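Wadcombe Extends Food Tray Collection to All Households

Wadcombe will begin collecting clear plastic food trays at the curb in October, ending a separation rule that has kept them out of the blue carts since the current recycling contract was signed. The change applies to every address on the municipal route, including apartment buildings with shared containers.

Until now the city has accepted bottles and jugs only. Trays were sorted out by hand at the Ruvell transfer station and sent to landfill with the rest of the residue. A new optical line at the station, in operation for 4 months, can separate trays from bottles at the belt speed already in use, according to the public works department.

The department ran a trial before making the decision. It covered 300 households on the east side of the city and lasted 2 collection cycles. Participants received a printed sheet listing accepted items and were asked to make no other change to their routine. Contamination in the trial carts stayed within the limit set by the contract, and the department recommended that the service go citywide.

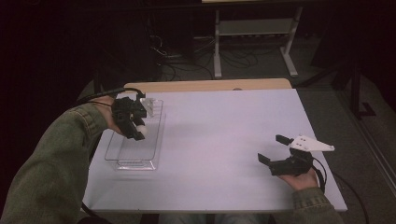

Clear plastic is easier to sell than colored or black plastic, and the accepted list reflects that. Black trays are excluded because the dark pigment absorbs the near-infrared light used for sorting, and the line reads them as an empty belt. Film lids must be peeled off and placed in the trash. A transparent rectangular tray of the kind shown is the shape the department has in mind, provided the item is marked with resin code 1. Small loose objects should be taken out before a tray goes in the cart. Anything the size of a small ball drops through the first screen and ends up in the glass fraction, where it has to be removed later.

Trays should be rinsed but need not be washed with detergent. They should not be nested, as the sorter reads a stack as a single heavy object and rejects it. Absorbent pads must be removed.

Sorted material will be baled at Ruvell and shipped to Elen, a reprocessor that turns it into sheet for new packaging. Elen requires a minimum load of 120 bales — more than the station can store indoors at present — so a covered pad is being built next to the loading dock. Orbán, the hauler, will keep its existing routes and pickup days.

Carts containing black trays or film will be tagged and left at the curb. Residents may put a tagged cart out again on the next collection day once the items have been removed.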